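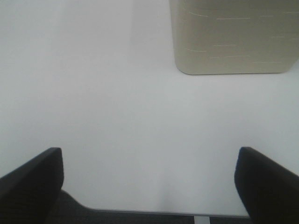 2023년 2월 2일

아침에 일어나자마자 책상 위를 다 치웠다. 하얀 상판이 이렇게 넓었나 싶었다. 어제까지는 영수증이랑 충전선, 안 쓰는 펜으로 덮여 있어서 노트북 하나 펼 자리도 겨우 났다. 물티슈로 한 번, 마른 수건으로 한 번 닦았다.

베이지색 상자는 버릴까 하다가 남겼다. 모서리가 둥글고 겉에 연한 가로줄 무늬가 짧게 짧게 들어가 있어서 천 같기도 하고 종이 같기도 하다. 작년 10월에 Etden에서 샀다. 원래는 편지를 넣으려고 산 건데 편지는 몇 통 안 되고 결국 잡동사니 통이 됐다. 안에서 나온 것들을 적어 둔다. 건전지, 단추, 안경 닦는 천, 예전 집 우편함 열쇠, Tumberg 선반 살 때 딸려 온 육각 렌치, 유효기간 지난 쿠폰. 건전지는 새것인지 다 쓴 것인지 알 수가 없어서 리모컨에 넣어 보고 골랐다. 되는 것만 남기고 나머지는 현관 옆 봉투에 모았다. 주민센터 갈 일 있을 때 수거함에 넣으면 된다.

우편함 열쇠는 좀 망설였다. 이사 나올 때 돌려줬어야 하는 건데 그때 찾다가 못 찾아서 열쇠값 4000원을 물었다. 이제 와서 나온들 쓸 데가 없다. 그래도 바로 버리지는 못하고 서랍에 넣었다.

점심은 어제 끓인 미역국에 밥을 말아 먹었다. 국이 좀 짜져서 물을 더 부었다. 김치통이 거의 비었다. 장 볼 때 적을 것.

오후에는 서류를 정리했다. 이게 제일 오래 걸렸다. 바닥에 앉아서 보험, 집 계약, 병원, 세금으로 나눴는데 어디에도 안 들어가는 종이가 꼭 나온다. 그런 건 따로 한 묶음을 만들어서 집게로 집었다. Rankin 온풍기 보증서도 거기서 나왔다. 지난달에 소리가 이상해서 수리를 맡길까 했을 때는 아무리 찾아도 없더니 가스 점검 안내문 사이에 끼어 있었다. 보증 기간은 이미 끝났다. 소리는 요즘은 안 난다. 필터를 한 번 털어 주고 나서부터 괜찮은 것 같은데 그것 때문인지는 모르겠다.

책상 서랍은 깊이를 재 봤더니 안쪽이 44센티, 폭이 34센티였다. 칸막이를 살까 하고 Wesholm 사이트를 봤는데 폭이 맞는 게 없다. 조금 작은 걸 사면 옆이 남아서 거기로 펜이 굴러 들어갈 것이다. 우유팩을 씻어서 잘라 쓰기로 했다. 마침 한 개 말려 둔 게 있어서 반으로 잘라 넣어 봤더니 가위와 자가 들어간다. 나머지 칸은 우유를 마시는 대로 하나씩 늘리면 된다.

상자에는 이제 편지만 넣기로 했다. 서랍 뒤쪽에 있던 것까지 합쳐도 반이 안 찬다. 대학 때 받은 엽서 한 장을 오랜만에 읽었는데 날씨 얘기가 대부분이고 끝에 답장 달라고 써 있다. 답장을 했는지 기억이 안 난다. 그대로 봉투에 도로 넣었다.

상자 자리는 책상 오른쪽 안쪽으로 정했다. 처음에는 창가 선반에 올렸는데 오후에 햇빛이 바로 들어서 색이 바랠까 봐 도로 옮겼다. 왼쪽은 비워 둔다. 글씨 쓸 때 팔꿈치가 걸리는 게 싫다. 스탠드는 바닥에 내려놓았는데 저녁이 되니까 역시 어두워서 다시 올릴지 고민 중이다. 집게로 선반에 거는 게 있다고 들었는데 Tumberg 선반은 판이 두꺼워서 안 물릴지도 모른다. 두께를 재 봐야 한다.

저녁 먹고 쓰레기를 내놓으러 나갔다가 바람이 세서 금방 들어왔다. 종이가 생각보다 무거웠다. 끈이 없어서 쇼핑백에 담았더니 계단에서 손잡이 한쪽이 떨어졌다. 다음부터는 나눠서 들고 갈 것. 끈도 사야 한다.

허리가 조금 아프다. 바닥에 오래 앉아 있어서 그렇다. 9시에 씻고 책상에 앉아서 이걸 쓴다. 책장은 손도 못 댔다. 맨 아래 칸은 이중으로 꽂혀 있어서 뒤에 뭐가 있는지도 모른다. 내일은 일이 늦게 끝나니까 못 하고 모레쯤 한 칸만 해 볼 생각이다.

살 것: 김치, 끈, 우유, 종량제 봉투.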